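Notes, Grestbridge boxing club evening. Keep to 15 min!!

Start with the gate. 2,945 paid in December, 3,786 for the spring card. Same hall, same prices. Why? Local lads on the bill. Say it twice.

Then scoring. Clenov show, last bout, half the room booed. Explain 10-9 rounds, slowly, parents dont know it.

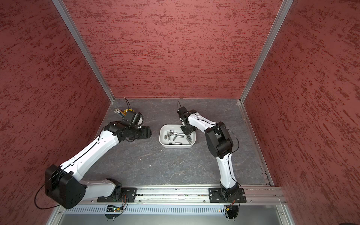
Judges sit on three sides of the ring, each gets a diffrent view. Body shots on the ropes, one sees it, one sees a back. Think of the picture, red wall left, right and behind: where you stand decides what you see. So no shouting at officials. Pause here.

Amateur side next. Headguards, weigh-in at 8am, medical cards. No card no box, we lost two bouts to that at Anel.

Money. Kumarasinghe gym wants to share a show, roughly 2,000 up front from us. Hands up for and against. Don't get dragged into the ring hire row again.

Finish on juniors, 30 on the books now. Need gloves, 10oz mostly. Questions, then tea.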